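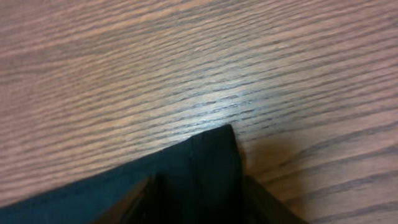 The Rinerik table, a small gallery

Hello again! A few of you asked to see more of the table after I mentioned it in June, so I've finally made it a page of its own. It's only a little gallery for now (I'll add to it when the chairs are done), and the top is my favourite bit by miles.

We bought it from a house clearance in Kisuvgate for 200 pounds, which felt like a lot until we tried to lift it. Laurinda Correia came over with her van and the two of us got it up the front steps, with one long rest in the hall and quite a lot of giggling. It replaces the white Mernov table that some of you will remember, the one with the wobbly leg and the burn from the fondue set.

The top, close up

Warm reddish brown with an oaky look to it, and I do love that long streaky grain! The dark lines go nearly charcoal in places, with paler tan and pinkish bands running between them. You get a soft shine where the light lands on it, and the colour looks quite washed out just there, then goes lovely and rich again towards the corner.

A few bits and bobs for those who wrote in

Sowmya Varghese wanted to know what I put on it. Very little! A soft cloth, barely damp, then a dry one going along the grain. I did buy a 500 ml bottle of polish from Hsieh on the high street and I've used maybe two capfuls, on the underside, to see how it behaved. I'm leaving the top alone until I feel braver.

Yes, we do eat at it every day. Cork mats for plates, a folded tea towel under the big casserole, and the children do their painting on an old oilcloth that I've cut down to fit. It seats 5 if someone doesn't mind the end with the drawer.

Chairs next. I have 2 stripped and waiting in the shed, and I still can't decide between leaving them plain and painting them a dark green. Let me know which you'd go for, the comments are open at the bottom of the page.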